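Kitchen Assistant (Food Preparation), part-time
Dalsgaard Catering, Orstead site
Ref. 1208

Dalsgaard Catering prepares boxed lunches and salads for offices and childcare centres. We require one kitchen assistant for the vegetable bench, starting in January. The position reports to Signe Vídalín, kitchen supervisor.

Duties
- Wash, peel and slice vegetables by hand, by mandoline and by food processor.
- Portion and label prepared produce.
- Clean down benches, bowls and utensils between batches.
- Record fridge temperatures at the start and end of each shift.

Requirements
- Current food handler's certificate.
- Minimum 2 years in a commercial or institutional kitchen.
- Able to lift 15 kg and stand for a full shift.
- Cut-resistant gloves are supplied and must be worn at the mandoline — no exceptions.

Shifts are five hours, from 6 am. Shortlisted applicants will complete a paid trial on a Thursday. 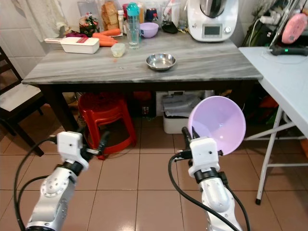
Marble-topped table with mandoline, carrots and food processor.

Send a résumé and the names of two referees to Leandro Echevarría, quoting the reference number.

Recent listings
Delivery driver, Darnmont
Storeperson, Vokari
Weekend dishwasher, Orstead

We use cookies to remember your saved jobs. Accept | Settings

© Dalsgaard Catering | Contact | Back to top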